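Print this page | E-mail this page

Ticket 946: Semaan keeps dropping my bookings calendar
Opened by Jamila Ranasinghe, 2/9/19
Status: open, waiting on customer

Hi all, me again (sorry!). I run the bookings for a little craft and play studio and we moved everything over to Semaan before the summer. Lovely program, mostly. But since the last update the calendar won't sync with my phone, and I'm getting error 172 every time I press refresh.

What I've tried so far:

Logged out and in again on both the phone and the laptop. Same error.

Took the app off the phone and put it back. It worked for one glorious evening, then stopped again, and now all the Saturday sessions show up an hour early, which gave me a proper fright over breakfast.

Turned off the Skisum add-on, as someone on the Pilance forum said it fights with the calendar. The times went back to normal after that but I still get the 172.

Exported the lot as a backup. There are about 700 bookings in there going right up to December, so I really don't want to start from scratch if I can help it! 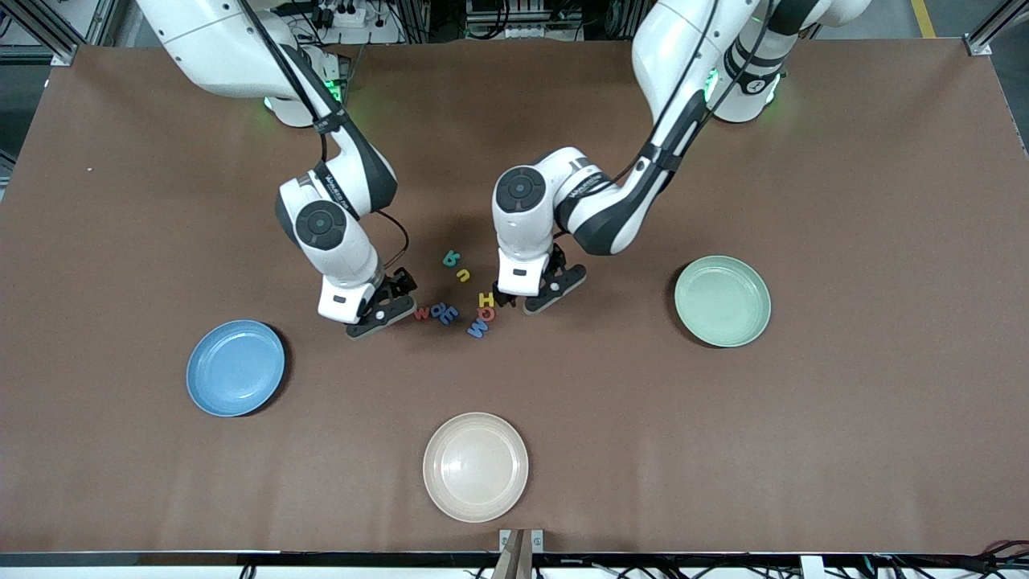
Will I lose my December bookings if I reset the calendar link?

Resetting the link only clears the copy on your phone, and the bookings stay in your Semaan account. Go to Settings, then Linked Calendars, choose Reset, and leave the phone on wifi until the list fills up again.

Update from me: did the reset over lunch. The 172 has gone, hooray, but two of the repeat bookings have come through twice. Going to leave Skisum switched off tonight and look again in the morning before I delete anything.

3 comments | 0 shares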